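"Ask me again when it can find the clip": a bench worker on sharing the job with a robot

The press material for the refurbishing line at Trekano talks about "freeing people for higher-value work". I had read that sentence in so many brochures that I went to see one of the people being freed.

Rasa Kairys has been stripping down old office computers at Trekano for long enough to have a favourite screwdriver and a bad thumb. Machines come in by the pallet from offices that have replaced them. She and the others on the day shift open them up, take out what can be sold on, and send the rest for scrap. In February the firm put robot arms on two of the benches, supplied by Brinkmann, and began moving parts of the work over to them.

I asked what had changed first.

"The noise, then the chairs," she says. "They took out two chairs. People notice a thing like that before they notice a robot."

The target on her bench used to be 30 machines a shift. On the benches with an arm it was set at 87, a figure she says came out of a slide shown at a meeting and has never been met on any day she has worked. When I put this to the site office I was told the number was "a direction of travel". Kairys laughed at that, though not for long.

"If I miss my number, I get a talk. If the arm misses its number, it gets an engineer."

She isn't against the machine. She made that clear more than once, and seemed tired of having to. Lifting is bad for backs, and sheet metal cuts hands. She would gladly give away the lifting. Her complaint is about which bits of the job went and which bits stayed.

"What I liked was working out a strange one. Somebody has forced a drive in the wrong way, or there's tape where there shouldn't be tape. You have to think. What I have now is standing by, waiting for it to stop, and putting right what made it stop. Then I press the button. You can call that supervising. My payslip doesn't."

Her pay hasn't gone up. The firm says it is reviewing the grades. It said that in the spring as well.

The waiting

I spent most of a morning at the bench with her. The work is fiddly in a way that a brochure doesn't show. Every maker puts the power supply somewhere slightly different, and every office has let a different sort of mess build up inside. Cables run across the parts you want to reach.

"Cables are the whole story," Kairys says. "A metal box is easy, a box stays a box. A wire moves when you look at it."

Trekano's own leaflet claims the arms will handle 600 machines a week between them once they are "fully trained". I asked who does the training. Kairys pointed to herself. When the arm gets stuck she clears the fault and picks a reason from a list on a screen, and those answers go back to Brinkmann. She logged 267 of them in one month. She was not asked whether she wanted to, and there is nothing extra for it.

"So I'm teaching it my job in my own working time. I'd like somebody upstairs to say that sentence out loud."

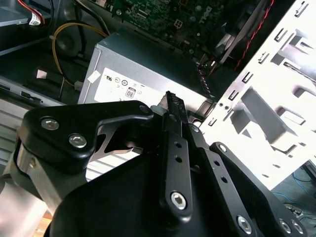

What the firm says

The manager I spoke to asked not to be named and was pleasant throughout. No one has been dismissed, he said, and that is true. It is also true that people who left the day shift have not been replaced, and that the agency workers from Skerkumico who used to come in for busy weeks don't come now. He agreed with both points when I raised them. He preferred the word "natural".

He also said staff had been consulted. Kairys remembers a meeting with sandwiches, held after the arms had been ordered.

I asked her where she thought she would be in a few years. She thought about it while she put the lid back on a case.

"Greton are taking people on, and they still do it all by hand. It's further on the bus and the money's a bit less. I've got the form at home."

Had she filled it in?

"The first page," she says.

2025-12-31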